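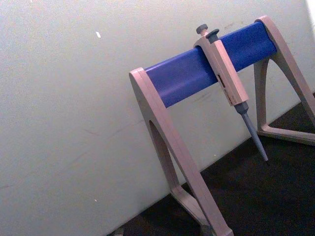

According to one club that wrote in after its opening weekend, the hardest part of the match clock was remembering to stop it at the half, and it asked for this section to be placed ahead of the one on substitutions. The steps apply to Sosto Match Desk when it is used for league and cup soccer matches.

Setting up a match

1. Open Match Desk and choose New Match. Pick the competition from the list. League matches end at full time. Cup matches can go on to extra time and penalties.

2. Enter the home team first, then the visiting team. The order can't be changed after kickoff.

3. Under Half Length, enter the minutes for one half. Youth matches with a total playing time of 60 minutes should be entered as 30.

4. Enter the 11 starters for each side, then the bench. A player left off both lists can't be given a goal or a card.

5. Press Ready. The clock shows 00:00 and the Start button turns green.

Note: If the match is one of the Rikby Cup ties played over 2 legs, open the first leg and choose Add Return Match. The aggregate score is then carried over. Don't create the second leg as a new match.

Running the clock

6. Press Start when the referee blows for kickoff. The clock keeps running during injuries and substitutions.

7. At halftime, press End Half. Added time is saved with the half.

8. Press Start again for the second half. The clock picks up at the start of the half – it does not carry over added time.

Caution: Do not press Full Time before a penalty shootout. This closes the match and sends the result to the league. Press Shootout instead.

Recording a shootout

9. Choose the side kicking first.

10. For each kick, select the player, then Scored, Saved or Missed. Use Undo to correct the last kick only.

11. When the shootout is decided, press Confirm. The score after play and the shootout score are saved on separate lines.

Results from the Clesivby ground are sent when the tablet is next online. Leave the app open until Sent appears beside the match. Matches played on Sunday must be sent by 9 p.m. to be included in that night's table.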